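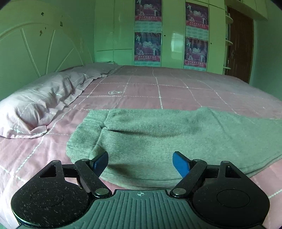

Oddur Hallgrímsson wrote:

> I booked the shared van from Wenton to the airport at Litden for my
> parents and was told one bag each. At the curb the driver wanted
> extra for the second suitcase and said it was in the terms. Has the
> rule changed? And is it still worth booking the van for two people,
> or should I just get them a car next time? They fly again later in
> January and I'd like to sort it out before then.
>
> Oddur

Oddur,

The rule did change, at the start of the month. The old fare covered one large bag and one carry-on per rider. The new one covers one large bag per rider and counts anything that won't fit on your lap as a second bag. The booking page still shows the old wording if you come in through the link in the confirmation email, so I can see how you missed it. The terms linked at the bottom of the home page are the current ones.

If your parents had a suitcase and a wheeled carry-on each, the driver was right under the new terms. If they had two suitcases between them and nothing else, he was wrong and you should ask for the money back. Write to the office and put the booking number in the subject line. Calling gets you the dispatcher, who can't issue refunds. My last one took 5 working days to show up on the card.

On van or car for two people: it depends on the time of day. Seats on the van are $28 each, so $56 for your parents one way. Lund Car Service quoted me $74 for a sedan over the same route last week, tolls included, tip not included. The van makes up to four pickups on the way out of Wenton and wants you at the curb fifteen minutes early. The sedan comes to the door and goes straight there. For an early flight I would pay the difference. For anything after ten in the morning the van is fine, and it has usually been half empty when I've taken it.

Soris is cheaper than Lund on paper but adds a charge for pickups before 6 a.m. and another one if you change the time on the same day. I used them once and the car was clean and the driver was on time. I didn't like having to call twice to get the total.

A few other points for anyone reading who has a trip coming up:

The Litden pickup spot for vans has moved to the lower level, past the rental counters. The signs upstairs still point to the old spot – ignore them and take the elevator down.

Return trips have to be booked separately now. The round trip discount code from last year is accepted at checkout but nothing comes off the price.

If the flight is late, text the dispatcher with the flight number and your name. They will hold a seat on the next van at no charge, but only if you text before the original pickup time. After that it counts as a no-show and you pay again.

Child seats are free on the van and have to be asked for a day ahead. Lund charges for them. I don't know about Soris.

Oddur, if the refund request goes nowhere, send me the date and the number of bags and I'll forward it with mine. I have one open from the same week over the same thing, booking 2109, and the office has at least answered that one.

Does anyone know if the late van, the one after eleven at night, is still running out of Litden? It's on the printed schedule but I can't get it to come up online.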